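Notebook, December. Open afternoon, small lab

Doors at 2, first group in a few minutes before that. Nisreen took names at the entrance and sent people back in batches. Walid ran the arm. I did the talking, Raed stood by the stop button and handled whatever I couldn't answer.

Morning prep. Checked the rack position against the saved points and had to re-teach the approach, the rack had been moved when the table was wiped. New approach height is 200 mm over the table, which clears the tubes even if one is sitting high. Speed capped at 500 mm/s in the program for visitors. It looks slow to us. Jihad wanted it lower still, but then the cycle drags and people wander off before the second tube. Left it at 500.

Kept the demo to tube handling only. Pick from the rack, lift, turn, hold, put back. The Hukside people asked for the same thing they saw in our slides, so no reason to be clever.
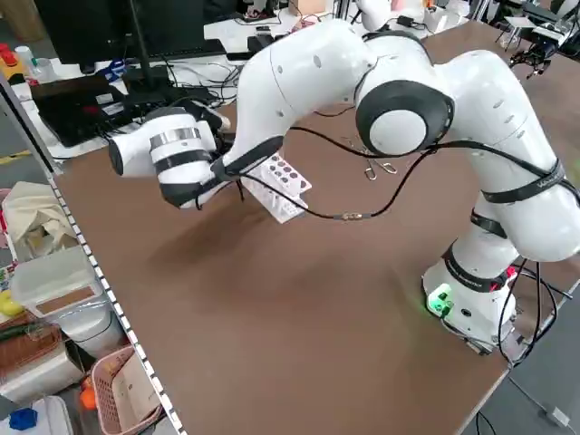 First group was Corico, mostly people from their sample prep side. Good questions. They wanted to know what happens if a tube is missing and the gripper closes on nothing. Walid pulled one out and ran it: gripper closed fully, program stopped and waited, message on the screen. They asked to see it again. They also asked how long it takes to teach a new rack. I said under an hour for someone who has done it before. Raed thinks that is generous.

Second group was Hukside plus two from Rizzi. One fault during this run, a protective stop on the way back to home. Log entry 762. Walid cleared it and restarted from the top. Looks like the wrist cable pulled tight at the end of the turn. Needs more slack or a different tie point near the elbow. Not fixed today, we just shortened the turn for the rest of the afternoon and had no more stops.

Nizar came by late with a visitor from Stustorico who asked about cleaning the fingers between samples. We have no answer for that yet. Told her so and took her email.

To do:
- reroute the wrist cable, then run the full turn again (Walid)
- mark the rack position on the table, tape is fine
- write up the missing tube check for Corico, they want it in one page
- send Nisreen the slides
- ask Jihad about finger cleaning before replying to Stustorico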